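¿Para qué sirve una visita oficial?

Seguro que lo has visto en las noticias: un presidente baja de un avión, da la mano a otro y los dos sonríen. A eso se le llama visita de Estado. Los mayores dicen que es muy importante. ¿Lo es siempre? Vamos a mirarlo con lupa.

Imagina dos países, Caltia y Brunmont, que discuten por un río. En octubre, la presidenta de Caltia viaja a Urnitz, la capital de Brunmont. La acompañan 554 personas: ministros, traductores, cocineros, guardias. Hay desfile, himnos y una cena para 600 invitados. ¿Y cuánto rato hablan del río? Dos horas.
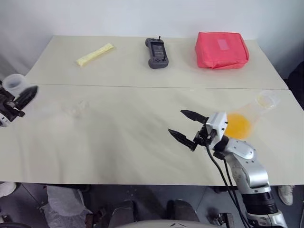

Al final se firma un papel que se llama comunicado conjunto. Suele decir cosas como "hemos tenido un diálogo franco". Suena bien, pero fíjate: ¿dice quién podrá usar el agua? ¿Pone una fecha? Si no lo dice, el problema sigue donde estaba -- con una foto más.

Algunas visitas sí cambian algo. A veces dos países que no se hablaban vuelven a abrir sus embajadas, o se acuerda enviar medicinas. Pero eso casi siempre lo han preparado antes los diplomáticos, durante meses y sin cámaras.

Cuando oigas que una visita fue "histórica", espera un poco. Pregunta otra vez a los 6 meses: ¿qué prometieron y qué han hecho?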